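Panel de prácticas Plornmont para placas pequeñas

Lo tengo en la tienda desde junio y es, con diferencia, lo que más me preguntan los que arreglan cosas en casa. Es un panel gris claro con ranuras rebajadas, pensado para practicar el montaje y desmontaje de placas de circuito sin jugarte un aparato bueno. Yo empecé usándolo en mi propio banco y al final me animé a venderlo, porque todo el que pasaba por el taller quería probarlo (¡y luego no había manera de recuperarlo!).

Qué trae la caja

Panel gris con sus ranuras
3 placas de práctica
17 tarjetas rígidas de protección, de esquinas redondeadas
2 escuadras para fijarlo en vertical o por encima de la cabeza

Precio: 34 euros, con el envío a la península incluido.

Lo de colgarlo boca abajo parece una manía mía, pero piensa en cuántas veces has tenido que trabajar debajo de una estantería o dentro de un armario técnico, con el brazo en alto y sin ver bien. Practicar así cansa, ya te aviso. La primera tarde yo aguanté lo justo y acabé con el cuello hecho polvo - ahora lo hago a ratos y con la lámpara bien puesta.

Las tarjetas son un consumible. Se ponen sobre la placa mientras manipulas y se cambian cuando están muy marcadas. Hicham Bouzid me compró el panel para sus clases y gasta bastantes más que yo, así que también las vendo sueltas. Si las quieres de otro color, de momento no hay. Catrin Parry me las pidió en verde y sigo esperando respuesta del fabricante.

Una pega: las escuadras vienen sin tornillos. Los de la marca Stekuvitz que tengo en la sección de ferretería encajan bien, pero sirve cualquiera que se ajuste al agujero y a tu pared. Para limpiarlo, un pincel seco y listo, nada de alcohol en las ranuras.

Si vienes a verlo, el sábado por la mañana suelo tener uno montado.

Las ranuras son lo que más me gusta del panel, porque la placa queda hundida en su marco y no baila cuando le acercas la herramienta. La tarjeta va plana por encima y no hace falta que la tape entera: con que cubra casi toda la zona me vale, y si asoma un poco el borde azul y verde de la placa por una esquina, hasta lo prefiero - así sé de un vistazo dónde la tengo.
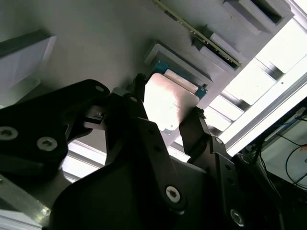
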